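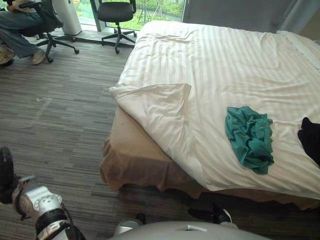
4. Open-day demonstration at Gidmont

4.1 Setting

The bed-tidying task was shown to outside visitors during the open day at the Gidmont site in October 2022. Until then the system had only been run in front of project staff. The demonstration took place in a ground-level room with a floor-to-ceiling window along one side, and we left the daylight uncontrolled. Figure 3 gives the view from the head camera, with a corner of the duvet folded back, a teal-green cloth bunched in the middle of the bed, and both grippers away from the bedding.

Visitors came in groups of six. Each group stayed for one full trial and was free to ask questions while the robot was working. The operator answered from beside the control station and did not touch the bed until the trial had ended.

Figure 3. Head camera view in the demonstration room. The duvet is white with faint tone-on-tone stripes. The carpet is gray with staggered bands.

4.2 Procedure

A trial consisted of two subtasks: removing loose cloth items from the bed, and returning the folded duvet corner to its flat position. The order was left to the planner. Cloth items were placed by hand before each trial, and their positions were not recorded in advance. We set a limit of 300 seconds per trial. If the limit was reached, the arms were withdrawn and the trial was counted as incomplete.

We ran 36 trials over the day. The software was the Starkska release used in Section 3, with no retraining for the new room. The grasp thresholds were also unchanged, apart from the minimum lift height, which had been lowered in March after tests with thinner fabrics at Coste.

4.3 Observations

Cloth removal was the more reliable of the two subtasks. A bunched cloth gives the gripper several raised folds to choose from, and a poor first grasp could usually be repeated without moving the item far. The duvet corner was harder. When the flap lay loosely, the gripper often closed on both layers and pulled the whole edge toward the robot. Almost 20 percent of the trials ended incomplete, most of them in this way.

The white bedding also caused trouble for depth estimation in the brightest part of the day. Edges that were clear in the Hikard laboratory, where the lighting is fixed, were sometimes lost against the rest of the duvet. The tone-on-tone stripes were too faint to help.

Several visitors asked why the robot paused before each grasp. The pause is the time taken to compare grasp candidates, and we had stopped noticing it. A status display was added for later demonstrations.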